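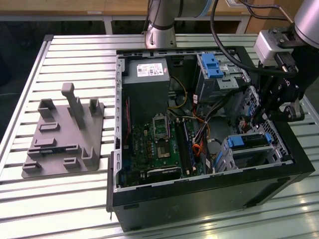
Pedal Steel Player Wanted (Must Own a Car, Ideally One That Starts)

Prarkness is a five-piece country band that has recently become a four-piece country band. Our steel player took a job on a cruise ship, where the pay is better and the audience can't leave. We wish him well and would like the slide bar back.

We need a replacement by April, when we start playing songs from our second record, Polell, in front of people who have paid to get in. The record has 11 tracks and there is steel on every one of them, including the one where we agreed there wouldn't be.

What we sound like: slow songs about rivers, faster songs about leaving the same rivers. Two of us sing, one of us thinks he does. If you grew up on the radio country your parents kept on in the truck, you'll know where the chords are going before we do.

What you'd be doing

Rehearsing one evening a week, 7 p.m. to 10 p.m., above the Gastora Ballroom. There are 17 stairs and no elevator. We mention the stairs now because the last two people who auditioned mentioned them to us afterward, at length.

Playing three shows a month, mostly within a two-hour drive. The farthest regular gig is 63 miles out, at a barbecue place that feeds the band before the set. Eat lightly. We learned this in public.

Learning the set. Charts exist for most of it. The rest lives in the drummer's head and comes out when he's hungry.

What you need

An E9 pedal steel, your own amp, and a volume pedal you know how to leave alone. Lap steel or dobro as a second instrument would be great, and we have an acoustic set that could use it.

Some stage experience. It doesn't have to be country. Our bass player came from a wedding band and can now go a whole night without asking anyone to clap along.

The ability to play very little during a verse. We can't stress this enough, and we did try with the last guy.

Age, hometown and hat are up to you.

Money

Show pay is split evenly after gas, and everybody sees the numbers. Rehearsals are unpaid. You'd get a day rate for studio work, paid by our label, Rutkowska Records, which has three acts and one working printer. Our best night last year drew 1227 people, most of whom were there for the fireworks.

How to apply

Send two recordings of yourself, one slow and one not, to the Prarkness mailbox care of Gastora Ballroom, or use the contact form on our site. Phone recordings are fine. Please don't send a full album, a headshot or a list of people you once opened for.

Auditions are three songs and a cup of coffee. Park in back, by the loading door. The front lot belongs to the dentist.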